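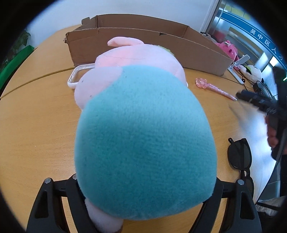 Berkum hand gripper: a term in the robotics club

Our club at Domham has used the Berkum since December, mostly for picking up soft toys. It does that well. The black slotted fingers hold a big plush across the middle, and squeezing harder doesn't help much, so teach a light grip early.

Pens and sunglasses are harder. Macarena Zapata's group kept pushing the pen along the table before they learned to come in lower.

The finger screws are small and need checking every session. The manual skips this. My other complaint is the handle, which is too wide for Year 7 hands. We'd still buy a second one.

Wenceslao Garrido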